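**Relatório do projeto – moeda local Donine (versão de quinta)**

Grupo: Anika Thibodeaux, Jhun Manalo, Ezequiel Meléndez

Testámos pagamentos com a Donine numa rede de teste, 11 carteiras, 122 transações. Quase 10 falharam, todas por saldo insuficiente para a taxa. Falta rever o gráfico das taxas, o Ezequiel trata disso. Tempo de confirmaçao: dois blocos, sempre.

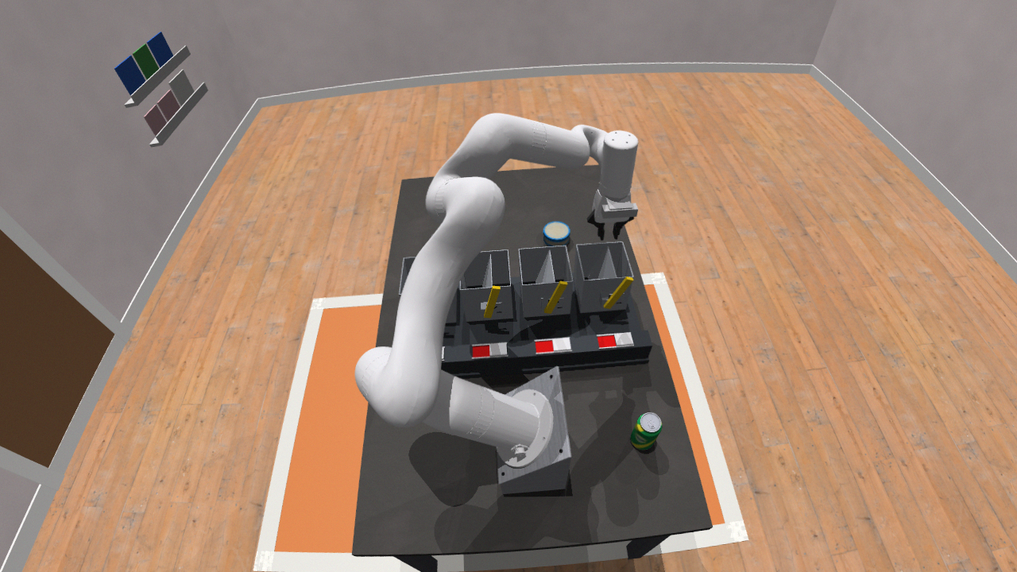
Quem paga a taxa de cada transação? O remetente, descontada do saldo na altura do envio.

Código na pasta do Jhun, anexo B ainda por numerar.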